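01/05/2021

The hand-held gripper set from Rasturness is now one week in my home. I am still in the trial, and I must decide before it ends if I keep it. The price is 768 for the pair, or 966 with the Kerkano software, and I don't need the software yet.

Today I worked only with fruit, on the sofa, with the green colander. Oranges are easy to hold. The bigger yellow-green one I find more difficult — the skin is smooth and I press too much. 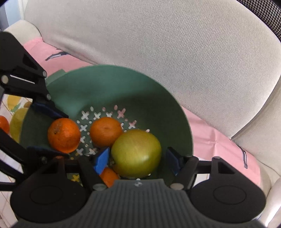 My hands were tired after lunch, so I made a pause and wrote to Gultmont, the shop, to ask what spare pads cost. No answer yet. The manual promises 300 hours for one pair of pads, but it doesn't say with which load.

I think I will keep the set until September. Tomorrow I try the eggs — boiled first.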